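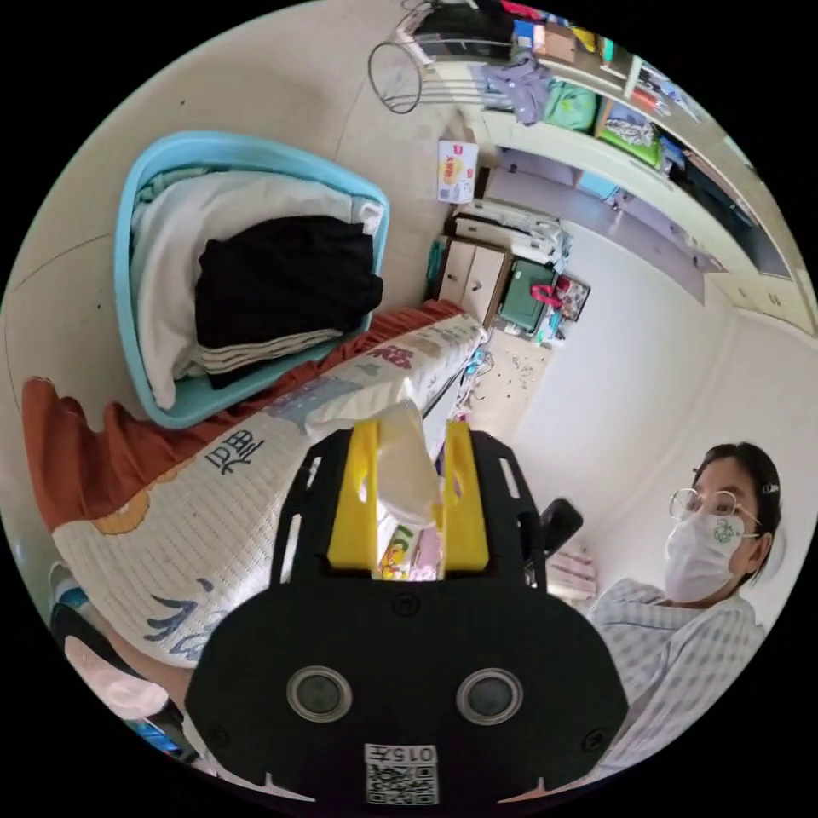
搜索工单、型号或关键词　搜索

床品洗到剩余16分钟时停住，不进入脱水

2020年4月2日　Sayaka Kikuchi

机型是Jillier滚筒洗衣机，家用款，从Sugawara电器店买的，去年7月送货安装。用的是“床品”程序，水温常温，脱水设在中档。平时洗衣服没有问题，洗床单被套时经常停在剩余16分钟的位置不动。

停住以后的表现：

面板上的数字不再往下走，没有报错代码，也没有提示音。滚筒隔一会儿慢慢转一下，左右各一次，然后停。透过门玻璃看不到明显的水，但是手动结束程序以后门锁要过很久才弹开，打开后床品很重，提起来会往下滴水。

如果不去管它，有时候过一阵它自己又进水，多漂洗一遍，然后回到16分钟继续停。有一次晚上放着没管，早上起来还是16分钟。

已经试过的办法：

断电重开，单独选“脱水”。有时候可以脱，有时候也一样慢转几下就停。
把被套拿出来抖开，分两次洗。被套单独洗也停过，床单单独洗停得少一些。
过滤器按说明书清理过，里面有一枚发卡和一点绒毛，清完当天洗了一次正常，第二次又停。
换洗衣液。原来用的是Dullatum浓缩型，换成普通洗衣粉，减了量，没有区别。

另外补充一点，上个月重新铺过洗衣机那块地面，机器搬出来过，之后又推回去。不确定停住的问题是从那时开始的，还是之前就有，那段时间床品都是送到外面洗的。

想知道这是平衡检测的问题，还是机器坏了。保修还在期内，如果需要上门请告诉我怎么约。

Kyrylo Symonenko（技术支持）回复：

工单已收到，我来跟。

剩余16分钟是这个程序里最后一次漂洗结束、准备进入主脱水的位置。机器在这里要连着确认两件事，先确认水排干净，再确认负载分布得够均匀，两项都过了才会加速。哪一项没过，面板上都显示同一个数字，所以从外面看是一样的。

慢慢左右转是在做布料抖散，属于平衡检测的动作。自己再进水漂洗一遍也是平衡检测几次不通过以后的处理。只看这两条像是负载偏心。但是您说门锁很久才弹开，这一条和水位有关，机器认为筒里还有水的时候不会开门。两种情况可能都有，要分开查。

请先做下面几步，按顺序来，每做完一步把结果写在工单里，不要几步一起做。

第一步，空机测试。筒里什么都不放，选“漂洗加脱水”，脱水选最高档，看能不能走完。

第二步，放几条浴巾，再跑一次同样的程序。浴巾吸水重，但不会像被套那样兜水。

第三步，看机器是否水平。四只脚都要着地，用手按对角，不能晃。锁紧螺母要往上拧到贴住机壳。地面重做过，这一步请仔细一点，很多人推回去以后没有重新调脚。

第四步，量一下排水管最高点离地面多高，再看管子末端插进排水口多深，有没有用胶带或者密封圈把口封死。

被套请务必翻面，扣好扣子或者拉上拉链再洗。敞着口的被套会把别的东西吞进去，团成一个球，这种情况任何滚筒都很难甩开。

Sayaka Kikuchi回复：

做完了，结果如下。

第一步，空机，走完了，脱水声音正常，没有异响。

第二步，浴巾，走完了。但是在脱水前停的时间比较长，中间我以为又卡住了，后来自己加速了。

第三步，机器是晃的。按右前角会往下沉一点，对角翘起来。锁紧螺母全是松的，应该是搬的时候拧开过。我把脚调好，现在按四个角都不动了。脚下面垫着Stodar的橡胶防震垫，是装修师傅推荐的，四个脚各一块，垫子比较软。

第四步，排水管最高点离地70厘米。末端插进墙上的立管，口上缠了一圈胶带，也是那次搬完以后缠的，说是防返味。

调完脚以后洗了一次床品，一条床单，一条被套，两只枕套。被套翻面，拉链拉好。结果又停在16分钟，这次停得没有以前久，自己脱完了，但是枕套拿出来还是湿得比较厉害，被卷在被套外面的一个结里。

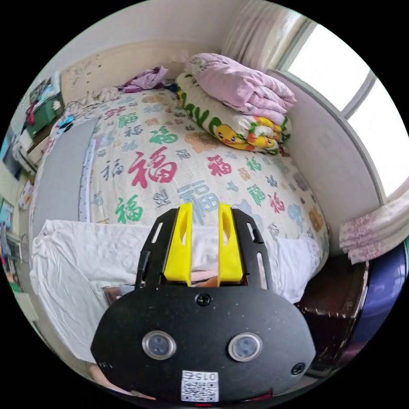
白底床单，印有红、绿、蓝、灰、粉色的“福”字

还有一个问题，这条被套是双层纱的，说明上写着可以机洗。会不会是面料本身不适合这个程序？

Kyrylo Symonenko（技术支持）回复：

高度70厘米在允许范围内，不用动。

胶带请拆掉。立管口必须能进空气，封死以后会有两种结果，一种是虹吸，进水的时候水一边进一边被抽走，另一种是排水末段管里憋住一段气，水泵空转，水排不干净。您现在的情况更接近后面一种。返味的问题应该用带透气的排水接头解决，五金店有卖，不能靠缠胶带。

防震垫也请先拿掉。软垫在静止时看着是平的，脱水加速时四个脚下沉不一致，机器会自己降速。新铺的地面如果是平整的瓷砖，直接落地就可以，原厂脚本身带橡胶。

双层纱可以洗，没有问题。它比普通斜纹吸水多，两层之间会含水，同样一条被套，双层纱湿了以后更重。建议和它一起洗的东西少一点，床品程序装到筒的一半多一些就够，不要塞满。

枕套被卷进结里，这个很常见。小件放在网袋里洗，或者跟衣服一起洗，不要和被套同洗。

Sayaka Kikuchi回复：

胶带拆了，垫子拿掉了，四个脚重新调了一遍，螺母锁紧。

第一次洗：只放被套。走完，没有停。
第二次洗：床单加另一条薄被套。走完，脱水前等了一会儿。
第三次洗：双层纱被套加床单。停在16分钟，自己又漂洗了一遍，然后停住。手动结束，门锁还是很久不开。

比之前好，但没有完全好。第三次停住的时候我按您说的看了排水口，水泵在响，立管里没有水流下去的声音。响了一阵停，再响一阵。我觉得水已经排完了，是机器不知道水排完了。

我自己搜到有人说可以把水位传感器的软管拔下来吹一下，这个我能自己做吗？我先生Itsuki说会动手，我没有让他动，先问一下。

Kyrylo Symonenko（技术支持）回复：

先不要拆，保修期内自己开盖会影响后续处理。您观察得很有用，水泵响而立管没有水声，说明水泵在空转，机器读到的水位没有归零。

解释一下水位是怎么读的。外筒底部有一个小气室，从气室往上接一根细软管，通到机器上部的压力传感器。筒里有水，气室里的空气被压缩，传感器读到压力，换算成水位。水排干净以后压力应该回到零。如果软管里有水珠，或者被绒毛和洗涤剂的残渣糊住，或者管子某一处被压折，空气回不去，读数就一直留着一点。负载越重，外筒下沉越多，软管弯的角度也越大，本来就有折痕的地方就会完全压住。这可以解释为什么空机和浴巾能走完，重的床品走不完。

机器搬出来过，后面推到墙根时软管被挤到的可能性是有的，要开后盖才能看。

已经为您安排上门，工程师是Kenta Nomura，他会提前打电话。上门之前请做一件事：跑一次筒自洁，高温，不放衣物，不放洗衣液。如果是残渣堵住，这一次可能会有改善。做完再试一次双层纱被套，记录结果。

上门当天请留一份需要脱水的湿床品，现场要带着负载测，空机测不出来。最好就用那条双层纱被套。

Sayaka Kikuchi回复：

筒自洁做完，排出来的水有点浑。之后又洗了双层纱被套，停在16分钟，时间比上次短，最后脱完了。门开得还是慢。

Nomura先生打过电话，约好了时间。

顺便问一下，机器修好之前我还有一批床品要洗，小区外面的自助洗衣店暂时关着，有没有办法在现在这个状态下洗完？每次到16分钟我都要守在旁边。

Kyrylo Symonenko（技术支持）回复：

可以这样处理。

把洗涤和脱水分开。先选“床品”，脱水关掉，让它洗完漂完排水停机。停机以后等门锁打开，把床品全部拿出来，抖开，重新放进去，沿着筒壁铺一圈，不要团着丢。再选单独脱水，先低档，走完以后再选中档。低档那一次会甩掉大部分水，第二次负载轻了，偏心和外筒下沉都会小很多。

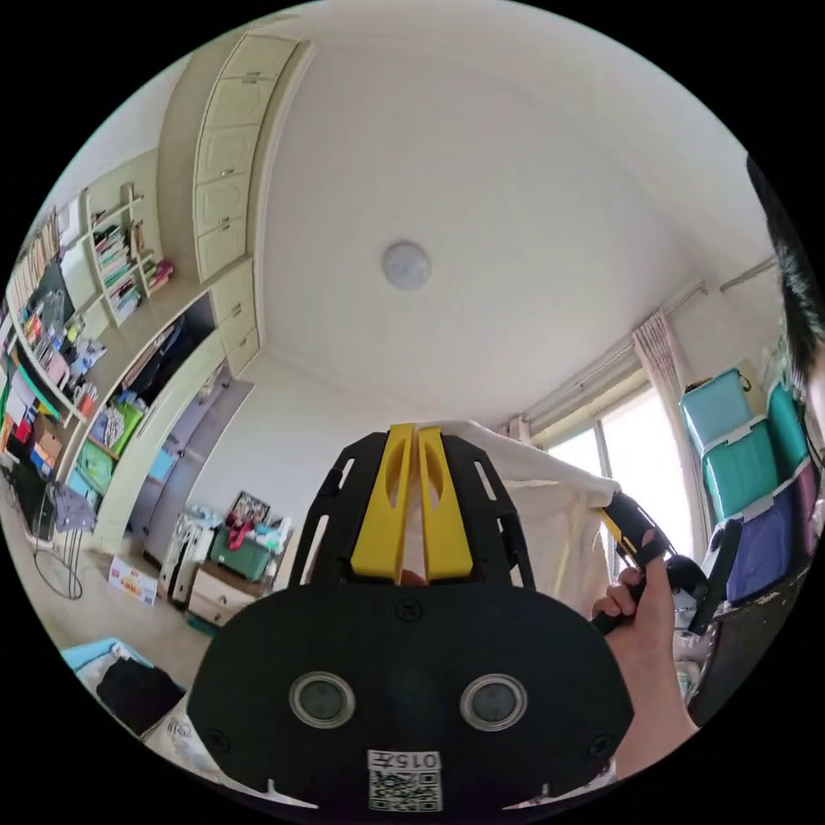 重新放的时候有一个要点，大件先抓住两个角提起来，让它自己垂直再往里送，拧成麻花的地方要全部打开。床单拧着放进去，低档脱水也一样会报偏心。两个人拿着对角抻一下更快，一个人的话搭在椅背上抖开也行。

洗涤剂减到平时的一半。泡沫多的时候气室里会进泡沫，读数更不准。柔顺剂在修好之前先停用，它留下的膜是软管堵塞最常见的原因之一。

门锁不开时不要硬拉，也不要用应急拉绳，等它自己弹。水位读数慢慢回落，过一会儿就会开。反复拉门把手会把锁钩磨坏，那样又多一个故障。

Mitsuko Hirano回复：

我也是同款，也停在16分钟，借这个工单问一下。我家没有搬过机器，也没有缠胶带，只有洗防水床笠的时候停。需要另开一个吗？

Kyrylo Symonenko（技术支持）回复：

Hirano女士，您的情况和这个工单不一样。防水床笠请不要用任何带脱水的程序洗。防水层不透水，水会兜在里面，加速时突然移位，机器可能剧烈跳动，说明书“不可洗涤的物品”那一页有写。机器停住不脱，是保护在起作用，不需要维修。床笠请手洗，挂起来沥干。如果洗别的东西也停，再另开工单，附上机身背面的标签号。

Mitsuko Hirano回复：

明白了，别的东西都正常。谢谢，不另开了。

现场记录（Kenta Nomura填写）

到场后先看安装。水平正常，脚锁紧，防震垫已撤，排水管末端敞口，深度合适。机身后背与墙面间距过小，用手伸不进去。把机器拉出后测量，后部突出的进水管接头和墙面之间几乎没有余量，进水管在弯处顶着后盖。

开后盖。压力软管从气室出来后的第一个固定卡扣脱落，软管垂在外筒和机壳之间，中段有一处明显折痕，管壁发白。用手把外筒往下压，折痕处完全闭合。松手后部分恢复。符合客户描述的重负载停机、轻负载正常的情况。

拆下软管，吹气有阻力。气室口有少量绒毛和胶状残留，已清理。水泵叶轮检查无异物，运转正常。加热管有轻微水垢，不影响使用，未处理。

更换压力软管一根，卡扣一只。新管走线按原厂位置固定，外筒下压到底，软管不闭合。更换后清零校准水位。

现场测试：

空机漂洗加脱水，通过。
双层纱被套湿件，单独脱水最高档，通过，脱水前等待时间正常。
双层纱被套加床单，完整床品程序，剩余16分钟处停留时间很短，进入主脱水，中途一次降速后恢复，走完。结束后门锁正常弹开。

把机器推回时在后部留出空间，进水管换了方向，不再顶后盖。已告知客户以后不要推到贴墙。

费用：保修范围内，零件和上门不收费。卡扣脱落是搬动造成还是出厂没有卡紧，无法判断，按保修处理。

备件编号和旧件已带回登记。

Sayaka Kikuchi回复：

Nomura先生来过之后又洗了三天，床单、被套、一条薄毯都洗了，没有再停。脱水前会慢慢转几下，然后加速，整个过程没有守着。

还有几个小的情况记在这里，给后面看到的人参考。

排水口换了带透气的接头，味道没有了。接头装好后地上也没有渗水。

防震垫没有再放回去。高速脱水时比以前响一点，楼下没有来说过。

被套拉链我现在都拉到头。之前留一小截，枕巾就会钻进去，洗完在角上找到。

柔顺剂暂时没用，床单摸着稍微硬一些，晒完抖一抖可以接受。

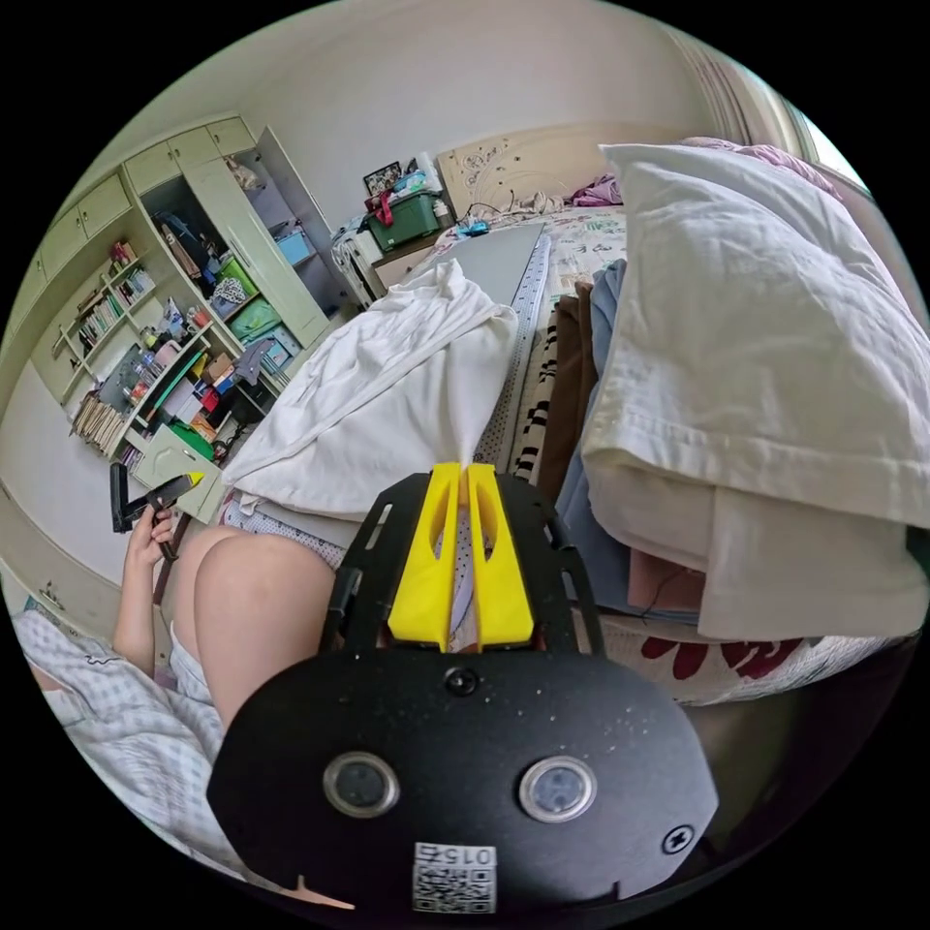 洗完的双层纱被套可以直接晾在室内吗？

可以先在机器里多脱一次中档再晾，两层之间的水会少很多。晾的时候搭在两根杆上，让中间空着通风，隔半天把里外翻一次。烘干请选低温，双层纱高温会缩，缩了以后两层的尺寸不一致，角上会鼓起来。

Sayaka Kikuchi回复：

收到。另外想确认一下，保养上要做什么，多久一次。说明书里写得比较散。

Kyrylo Symonenko（技术支持）回复：

按您家的使用量，这样安排就可以。

筒自洁每月一次，高温，不放衣物。面板上的自洁提醒灯是按洗涤次数算的，灯亮了就做，没有亮到一个月也做。

过滤器和筒自洁同一天清理，先放掉残水，再拧盖子，下面垫一块毛巾。拧回去的时候要拧到底，拧斜了会慢慢渗水。

门封圈每次洗完擦一下下半圈的折缝，硬币和发卡多半在里面。洗完把门留一条缝。

洗涤剂盒整个抽出来冲水，柔顺剂那一格的虹吸盖要取下来单独洗。以后如果恢复使用柔顺剂，不要超过刻度线，超过以后会提前流进主洗，留在筒底。

机器以后再搬动，搬回去请做三件事：调水平、锁螺母、看后背离墙的距离。搬运距离远的话要把运输螺栓装回去，您那次只是在房间里挪开，可以不装，但是不要向后倾斜着拖，外筒会往后靠，压到的正好是这次换掉的那根软管。

Kyrylo Symonenko（技术支持）内部备注：

原因归类：压力软管折痕，水位不归零。次要原因：立管口封闭、机器不水平、软垫。
面板在这个位置不区分水位未归零和偏心，客户和一线都容易误判成偏心。已提交给产品组，建议分开显示，等答复。
话术里“请减少衣物重新分布”这一条，前面要加一句询问门锁是否延迟打开。
销售方Sugawara电器店已抄送。

工单状态：已解决。客户确认后关闭。如果同一问题再次出现，在本工单下回复即可重新打开，不需要新建。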